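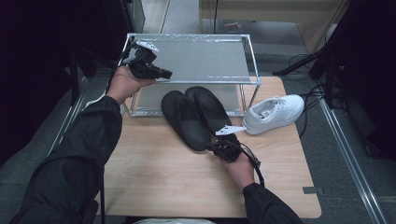
Girlow drops are a herbal product sold for athlete's foot and itchy, cracked skin between the toes. They are made by Givoreo and sold mainly online in 40 ml bottles. The maker says the drops clear the rash "at the root", a phrase it has never explained.

The recipe is credited to a herbalist named Czerwiński, about whom little is known outside the firm's own leaflets. It contains tea tree oil, clove and marigold in alcohol. Tea tree oil may ease itching in some people – it can also cause a rash of its own.

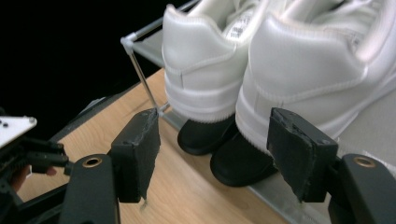 Claims and evidence

Givoreo's case rests on one trial of 152 users, who rated their own feet after a month. There was no dummy treatment, and no skin samples were taken. An early advert spoke of up to 300 users; the other results were not published. Darragh Scanlon, a foot specialist, called the trial "a customer survey with a graph". 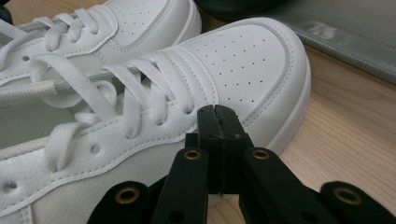

Similar products

Conico, a cream sold for the same complaint, has a shorter list of herbs and no published trial.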